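December, 6 something am

Up before the alarm again. Kitchen freezing, socks wet from I dont know what. Coffee first. Then the bag of mandarins from Hilari, the whole 2 pounds of it, on the counter since I carried it home and going soft at the bottom. Two bad ones already, out they went. The rest smell great.

Want to be done with the sweet stuff before the weekend. List so far: mandarin cake (the Leda one, boiled fruit, no flour), the almond things, something with the leftover cream. Oven runs hot so 30 minutes and then look, NOT 40 like last year. Last year was a brick. Wrote it on the inside of the cupboard door this time.

Peeling goes ok if I don't hurry, which I always do. Thumbs sting. Peel in a jar with sugar, no idea what for, but I can't throw it out. Mom kept hers on the radiator and the whole hall smelled of it, I should try that. No radiator in this kitchen though. Bedroom then.

Green cloth is out, the bright one. Needs an iron, not getting one. Lavender plate too, still my favorite, the one from the Štefanec sale. It was meant to be for cookies and it's never once had a cookie on it.

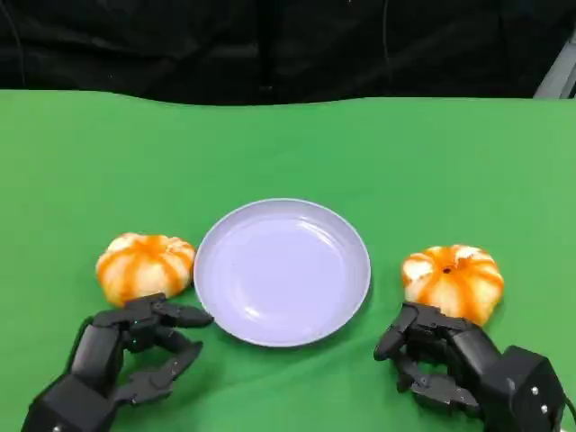

Mandarins and the lavender plate, peeled and ready to go.

Left all the white on. Supposed to be good for you and anyway picking it off takes a year. For the cake it doesn't matter, it all gets mushed up. For eating I'd pull the worst strings off. Maybe.

Bus at 17 past, so no cake this morning, who was I kidding. Tonight. Need: eggs, almonds (ground, the bag in the drawer is ancient), baking paper. Bitby closes early this month so go straight from work, don't go home first or I'll sit down and that's that.

Also call about the boiler. Also the library book, also stamps, almost 30 cards to send and not one writen. Every year the same.

Later, on the bus. Ate one mandarin standing at the stop, very sour, lots of seeds. More sugar in the cake then. Forgot my gloves. Hands smell like oranges anyway, so fine.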